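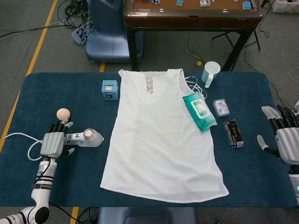
*A white top on the felt at the Davesstead workroom, with the robot's left hand holding the handheld device*

# About us

Hi, I'm Makis Zacharopoulos, and I run Fakach. We sort, tidy up, photograph and repack secondhand and returned clothing for online sellers, plus all the odds and ends that turn up in the same parcels (you would not believe the odds and ends). If you've bought a preloved blouse online and it arrived looking cared for, there's a fair chance it came through a place like ours.

We're in Davesstead, in the old Montoya building, up the ramp and past the roller door. Park out the front if you can — the back lane belongs to the bakery in the mornings and they will let you know about it.

## How we got going

I started with one steamer, one clothes rack and a spare room that stopped being spare very quickly. My first regular client was a seller who sent me 133 garments in garbage bags and wanted them back on hangers. I said yes before I'd looked in the bags! We moved into Davesstead once the hallway at home was full, and we've been in the same workroom ever since, with two extra tables and a much better kettle.

These days there are 5 of us on a normal shift, and a robot, which the crew calls Tornine. That was our name for the whole automation project and it stuck to the machine.

## What Tornine does

Garment work is fiddly. Thin fabric slides, straps twist, anything with metal on it wants to catch on everything else. So we began with the dull middle part of the job: a piece is laid out flat on the felt table, and the robot practises handling it and the tools and small items that share the table with it. Two arms, two hands with proper fingers, and a lot of patience from whoever is rostered on with it.

It's slow. I'll say that up front because visitors always expect it to whiz along. A person on our crew will beat it on a sheer top any day of the week, and on anything with a chain or a fussy neckline I'd still rather have a person. Where it helps is on the long, samey batches, where the tenth hour of reaching across a table is what sends people home with sore shoulders.

We leave plenty of clutter on the table while it's learning, too. Wipes, little boxes, a measuring cup, cables. Our benches have never been bare and I don't see them starting now, so there's not much point teaching it on a bench that looks like a showroom.

## What it changed for us

When I first told the crew, it went down like a cold pie. Fair enough. I'd have worried as well. We sat down with a packet of biscuits and I wrote out what I was prepared to promise, and it's still taped up beside the time sheets:

- No one loses hours because of the robot.
- Whoever works alongside it gets paid the higher rate, including while they're training.
- Anyone on shift can stop it, for any reason, and they don't have to explain themselves to me.
- Yellow tape on the floor stays clear of bags, racks and people's lunch.

The jobs have shifted around. There's less standing at the table and more checking, mending and talking to clients about what can be saved. Two of the crew now plan the robot's sessions and write up what went wrong, and they're far better at it than I am. One of our longest-serving people tried it for a fortnight, didn't enjoy it, and went back to full-time mending, where she's very happy and frighteningly quick with a needle.

There are things I'd do differently. I should have asked the crew which job they wanted help with before I picked one (they'd have said lifting the incoming bags, and they'd have been right). That's the next thing we're looking at. And the cables! I'm forever coiling cables.

## Working with us

We take small sellers as well as big ones, and our largest single order so far was 526 pieces. Drop-offs are welcome any weekday before three. If you'd like to see the workroom, give us a bit of notice and wear flat shoes. School groups are fine in small numbers.

We're usually after casual staff in the lead-up to summer. You don't need to know a thing about robots. If you can sew on a button and you're kind to the person next to you, drop us a line.

— Makis

*Page last updated July 23, 2023*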